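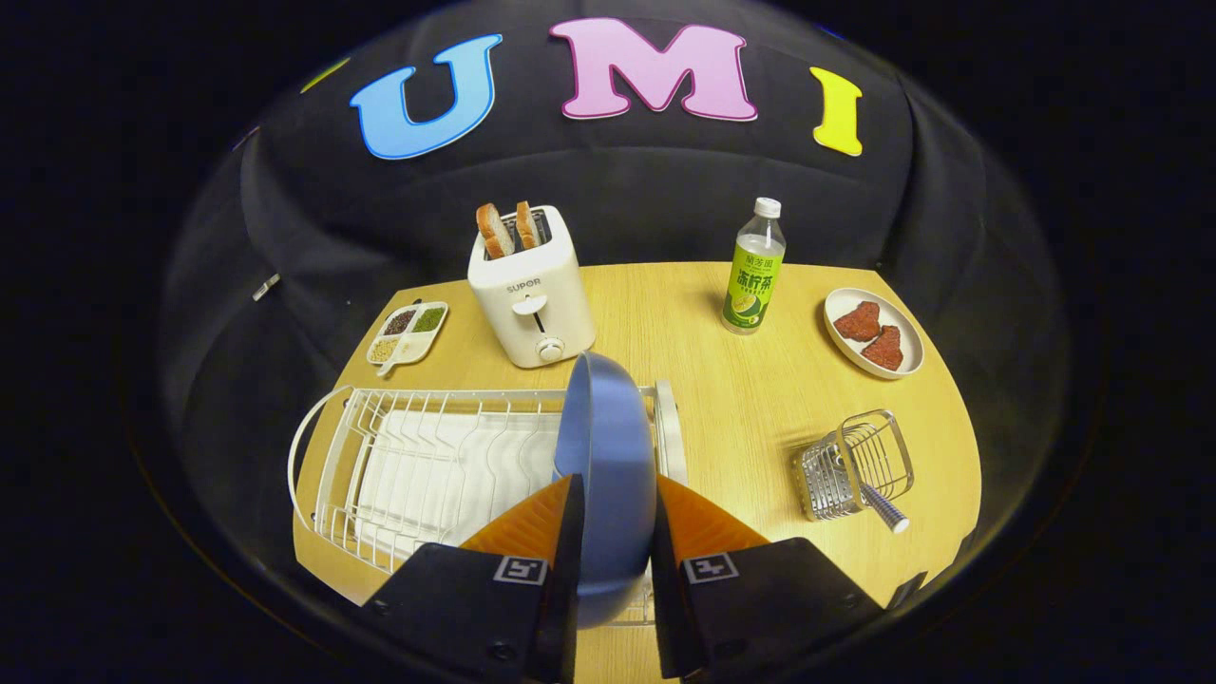 À quelle fréquence faut-il détartrer une bouilloire électrique d'usage collectif ?

Une fois par mois dans les communes où l'eau est dure, une fois par trimestre ailleurs. La présente fiche expose la marche à suivre pour les bouilloires, puis les règles applicables au nettoyage courant des petits appareils de cuisine mis à disposition dans les salles de pause.

Champ d'application

La fiche concerne les 196 points de restauration légère gérés par Nenireo. Elle remplace la note diffusée en février et prend effet le 2021-11-25. Les machines à café sous contrat d'entretien en sont exclues ; leur suivi relève du prestataire Kragh.

Matériel nécessaire

Acide citrique alimentaire en poudre, ou vinaigre blanc à 8 %
Éponge non abrasive
Chiffon propre en microfibre
Gants de ménage
Fiche de suivi du local

Détartrage d'une bouilloire

1. Débrancher l'appareil et le retirer de son socle. Le socle ne doit jamais être mis en contact avec l'eau.
2. Verser 775 ml d'eau froide dans la cuve, puis y dissoudre deux cuillères à soupe d'acide citrique.
3. Replacer la bouilloire sur son socle, la brancher et porter la solution à ébullition. Aérer la pièce pendant l'opération.
4. Débrancher et laisser agir vingt minutes, couvercle fermé. Un écriteau doit signaler que l'appareil n'est pas utilisable.
5. Vider la cuve dans l'évier et frotter les dépôts restants avec l'éponge.
6. Retirer le filtre du bec verseur s'il est amovible, le rincer sous le robinet et le remettre en place.
7. Faire bouillir une cuve d'eau claire et la jeter. Répéter cette étape si une odeur persiste.

Le vinaigre peut remplacer l'acide citrique, à parts égales avec l'eau. Dans ce cas, la solution n'est pas portée à ébullition : elle agit à froid pendant une heure. Les deux produits ne sont jamais mélangés à de l'eau de Javel – le dégagement de chlore qui en résulte est toxique.

Nettoyage des grille-pain

L'appareil doit être débranché et entièrement refroidi. Vider le tiroir à miettes au-dessus d'une poubelle, l'essuyer, puis le remettre en place. Les parois extérieures se nettoient avec un chiffon légèrement humide. Aucun ustensile métallique ne doit être introduit dans les fentes, même appareil hors tension.

Suivi

Chaque intervention est inscrite sur la fiche du local, avec la date et les initiales de l'agent. Les fiches complètes sont transmises à Lauri Harju, service Hygiène et locaux. Tout cordon abîmé ou couvercle défectueux entraîne le retrait immédiat de l'appareil ; la demande de remplacement est saisie dans Pestudeck, rubrique « Petit équipement ».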